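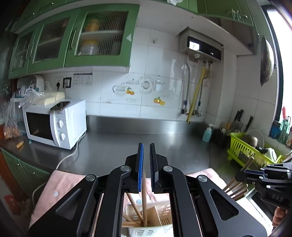
图：筷子取放工位。近处的夹爪对着白色筷子筐，右侧的夹爪夹着一根木棍。

阅读时间：八分钟
打印本页 | 用电子邮件发送

手持二指夹爪换指垫以后夹不稳筷子，零位和平行度应该按什么顺序调？

Unai Olmedo
发表于9月29日

工位在 Foltville 的样板厨房，用两把手持夹爪做餐具整理，动作是从带孔的塑料筐里抽出木筷，再放到台面的毛巾上。夹爪是平行连杆结构，两侧各有两个销轴，手指内侧贴带棱纹的蓝色指垫。采集和标定都用 Semel，版本是二月份装的，之后没有升级过。

上周给其中一把换了指垫。旧指垫的棱纹在指尖那一段已经磨平，夹细东西打滑。新指垫是从 Araya 订的，和旧的同一料号。换完以后出现下面的现象：

一、夹筷子中段时，筷子可以夹住，提起来就绕夹持点转，粗的一头往下垂。换垫之前没有这么明显。

二、空载闭合，指尖先碰到，指根还留一条缝。对着光看，缝从上到下逐渐变宽。

三、Semel 里的开度读数在完全闭合时不归零，停在 2 mm。做过一次软件清零，当时显示为零，反复开合以后又不对了，有时正，有时负。

四、从筐里往外抽的时候，如果旁边有隔板挡着，手指伸不到底，只能夹到筷子上端，转得更厉害。

已经做过的：指垫撕下来重贴了一遍，用酒精擦过底面；销轴外侧的挡圈看过，都在位；另一把夹爪没有动，拿来对比，闭合后指垫从根到尖都能贴上。

想问的是，这种情况先调机械还是先做软件零位？销轴要不要拆？手册里只写了“如有必要，请重新标定”，没写顺序。另外，标定时手指之间要不要夹标准块，手册里也没有提。

Macarena Vidal

重新标定一下就行了。我这边也遇到过读数不归零，长按复位，等灯变了再松手，之后一直正常。指垫不用管，用几天会自己压平。

Delyth Nicholas

先机械，后软件。读数反复开合以后不稳定，说明零点对应的机械位置本身不重复，这时候清零没有意义，清一次漂一次。楼上说的复位只是把当前位置记成零，机械上有间隙的话，记的是间隙里随便一个点。

顺序如下。

1. 确认指垫厚度。把新旧指垫并排放在平板上，用卡尺量指尖、中间、指根三处。旧指垫磨损过，指尖偏薄是正常的，要看的是新指垫自身三处是否一致。同一料号不等于同一批次，我收到过一头厚一头薄的。背胶也算在厚度里，量的时候不要撕离型纸，量完减去纸厚。

2. 检查贴合面。你说重贴过一遍，问题往往就出在这里。旧胶没有清干净，残胶堆在指尖一侧，等于在指尖下面垫了一层，闭合时必然指尖先碰。用塑料刮片把残胶推掉，再擦。酒精对有些胶只能泡软，擦不掉，擦完用指甲横着划一下，感觉有台阶就是还有残胶。金属刀片不要用，手指内侧刮出沟以后更难贴平。撕下来的指垫不要再贴回去，背胶拉伸过，边缘会翘。

3. 贴的时候从指根向指尖推，边推边压。两侧棱纹方向要一致，棱纹要错开还是对齐看你夹什么。夹筷子这一类细杆，我习惯让两侧棱纹对齐，峰对峰。贴好后夹一块平的硬板，保持闭合放一夜。

4. 检查销轴间隙。不装负载，夹爪半开，一只手固定本体，另一只手捏住一根手指的指尖，沿开合方向轻轻推拉，再沿侧向推拉。开合方向的晃动会进读数，侧向的晃动会让筷子转。两根手指分别做，和你没有动过的那把对比。如果只有换过指垫的这把晃，回想一下撕指垫时是不是用力扳过手指。

5. 间隙明显时再拆销轴。每次只拆一个，拆下来看表面有没有一侧发亮的磨痕。只有销轴磨了就换销轴；连杆孔也成椭圆了，换销轴解决不了，要连杆一起换。装回去以后销轴应当能用手转动，转不动说明孔没对正，不要敲。

6. 机械都正常以后，做零位。在 Semel 里先清掉旧的标定文件，再重新建，不要在旧文件上覆盖。闭合力按平时操作的力度，不要使劲捏。指垫是软的，捏得越紧读数越小，你看到有时正有时负，很可能有一部分来自这里。

7. 夹标准块。我的做法是闭合零位做一次，再夹一块 20 mm 的块规做一次，两点定斜率。块规要夹在指垫中段，端面和手指垂直。只做闭合零位的话，小开度准，大开度会偏，夹筷子看不出来，夹碗沿就看出来了。

8. 验证。连续开合，每次闭合后记读数。我一般做100次，看末尾一段和开头一段有没有整体偏移。有偏移回到第4步，没有偏移但是散得大，多半是手上的力不一致。

关于筷子绕夹持点转，还要补充一点。平行夹爪夹圆杆，接触是一条线，力矩全靠指垫的宽度和软硬去扛，夹得离重心越远越容易转。筐里有隔板，手指伸不下去，只能夹上端，这种情况就算零位完全正确也会转。可以先夹上端提出一截，靠在筐沿上，再换到中段夹。操作上多一个动作，采集的时候记得和别人统一，不然同一个任务里混着两种抽法。

Inmaculada Gallardo

同意先机械后软件，第5步我会更保守。手持夹爪的销轴在不少型号上是压配的，拆下来再装，配合会变松。没有换件的情况下不建议拆，推拉试验能说明问题就够了。要拆，先把备件放在手边。

另外有几条是我们在 Galumham 维护时记下来的，供参考。

厨房工位的指垫寿命比桌面工位短。主要原因是油和洗洁精。油膜让摩擦下降，操作的人会不自觉地加力，加力以后指尖一段磨得最快。我们现在每班结束用湿布擦指垫，再用干布擦，不用酒精，酒精擦久了橡胶类的垫子会发硬。换垫记录贴在夹爪的存放盒里。

毛巾上的绒毛会进棱纹。从毛巾上夹筷子时，手指下压过多，指尖会带起毛圈，绒毛塞在棱纹底部，外面看不出来，闭合后读数会多一点。用软毛牙刷顺着棱纹刷。检查零位之前先刷，不然标的是带绒毛的零位。

筷子放在毛巾上尽量朝一个方向散开，留出手指的宽度。挤成一束的时候一次夹起两根，读数看起来像是夹了一根粗的，后面做数据检查要花时间挑。

两把夹爪要分开标定，标定文件按机身编号命名，不要按左右手命名。我们有一次换班时左右对调，文件没有跟着换，第37段以后的开度全部错位，回头重算了一遍。

还有一个容易漏的地方：手指装在连杆上的固定螺钉。换指垫时有人图方便把整根手指拆下来，装回去时螺钉没有交叉上紧，手指会带一个很小的倾角。现象和你描述的一样，指尖先碰，指根留缝。你没有说换垫时有没有拆过手指。如果拆过，从这里开始查，比量指垫快。做法是松开螺钉，夹一块平的硬板，让两根手指靠板面自己找平，保持夹紧再把螺钉轮流带紧，取出硬板复查。

Unai Olmedo

拆过手指。为了刮残胶方便，整根拆下来弄的，上面忘了写。

按 Inmaculada 的方法松开螺钉重新找平，指根的缝基本没有了，剩下一点在指尖，对光还能看到。把指垫又撕了一次，指尖那边确实有残胶，Delyth 说的台阶能摸到。手上没有新的指垫了，已经向 Araya 再订，到货之前这把先不用于采集。

推拉试验做了，开合方向和没动过的那把手感一样，侧向稍大，销轴没有拆。

两点标定还没有做，块规要借。先在旧指垫上试跑了近100次开合，读数散，但是没有往一个方向跑。抽筷子改成靠筐沿换位，转的问题轻了很多，隔板挡住的那一侧还是不好夹，打算把隔板往旁边挪一格试试。

Delyth Nicholas

侧向稍大先记下来，新指垫到了以后用同一个人再测一次。旧指垫上测到的散不用太当真，表面已经不平。

隔板如果要挪，挪完拍照存进任务说明，另一把夹爪的操作者也要知道。块规借不到，可以用卡尺的外测量爪张到同样的开度代替，锁紧，夹的时候别碰到刃口。

Maite Alcaraz

问一下，旧指垫上用的标定文件需要保留吗？我们这边空间不够，想统一删掉。

Inmaculada Gallardo

要保留。已经采过的数据对应的是那份文件，删了以后没法重算开度。文件很小，占空间的一般是视频缓存，在 Semel 的临时目录里，那个可以清。

打印本页 | 用电子邮件发送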